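Brudine House – Minutes of the July House Meeting

Held 24 July 2022 in the back bedroom at 1135 Vesance Street. We started late, as usual, and nine of us were there once the porch people came in. The fan was on high, so if I've written down something you didn't say, please tell me before the next one!

The main business was the snack supply, which has been living in the back bedroom since the kitchen shelves came down. Everything else got squeezed in at the end. 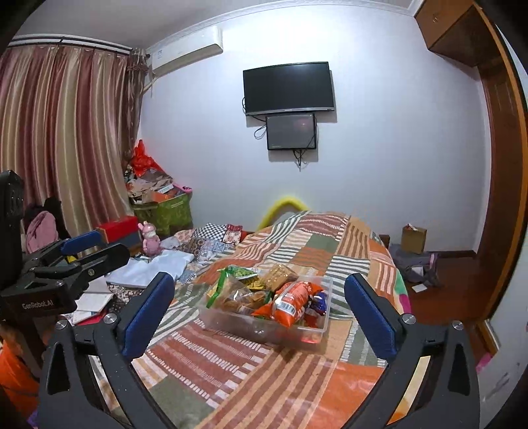 Minutes by Tamsel Orrick
House Secretary (through February)

1. Last month's minutes

Read out by me, too fast, and accepted. One correction: I wrote that the hall closet was "done," and it was pointed out to me that the door still doesn't shut. Changed to "mostly done."

2. The snack tray

We spent a long time on this and I enjoyed every minute of it. The clear plastic tray is staying. People like being able to look in from the side and see what there is without digging, and with the chips, the crackers and that green bag all sitting together it looks almost like a store (a very small one, on a quilt).

There was a disagreement over how to load it. One side wants tall things at the back and flat things in front. The other side wants it sorted by salty and sweet, and never mind the height. I'm on the tall-at-the-back side and I said so, even though I'm supposed to be writing and not talking. We voted and tall-at-the-back won. Small wrapped things can go in at the ends, wherever there's a gap.

Agreed:
– Crackers stand on edge.
– Big chip bags can lie across the others but can't bury them.
– Open packets get a clip or they get eaten that day.
– The tray is for sharing. If it's yours and you want it to stay yours, keep it in your own room.

Somebody asked if we could have a second tray. I'm going to look at Pellegrini on my way home one evening this week, and I can spend up to $9 on it. Same size if they have it, so the two can stack.

3. Where the tray goes

It can't live on the bed forever, we all know that. We do have guests coming! The shelf people say the kitchen shelves will be back up in two weeks, and until then the tray gets filled on the bed and then carried to the dresser at night. Please lift it from underneath. The sides bend if you grab them when it's full.

We also talked about the papers and the notebook on the left side of the bed. The papers are the old shopping lists and receipts and I'm going through them. The notebook is the house one, so please don't take it off to your room, just write in it and put it back.

4. The big clear bag

Long item, sorry. Spares go in the large see-through bag, and the tray gets topped up from that. The trouble is that people have been reaching in and pulling from the middle, and then it all slides out over the patchwork and we're chasing packets into the folds. We tried a few ways of doing it right there during the meeting – which is why this item took so long – and settled on laying the bag flat, opening it wide and taking things out one at a time.

We're also going to check the dates as we go. Hold the packet up, find the print near the barcode, and if you can't read it, ask someone with better eyes. Anything past its date goes in a separate pile and we'll decide about it together. I know some of you think crackers don't expire. It was discussed. They do. 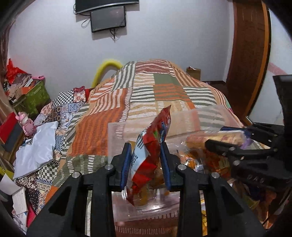
5. The quilt

Shake it out after every sorting session, outside, off the back step. The crumbs get down into the folds by the headboard and I've found them there more than once. It was asked whether we could put an old sheet over it while we work and everyone said yes right away, so I'll bring one down. The patterned fabric and the light-blue cloth at the head of the bed are for the sewing afternoon. Please leave them there and don't wipe your hands on them.

6. Mimidus weekend

The Mimidus house is coming over for games and they've asked if we're doing food. We are! Each of us brings 3 things to add to the bag, at least one of them not chips. Drinks are separate and I've put a sign-up page in the notebook. So far it has one name on it and it's mine.

7. Anything else

– The fan rattles. We'll try tightening it.
– The closet door, again. Carried over.
– Could we please have the next meeting somewhere with chairs? Yes, front room, if the couch is clear.

We wrapped up when the pizza came. Send me your corrections or write them in the back of the notebook.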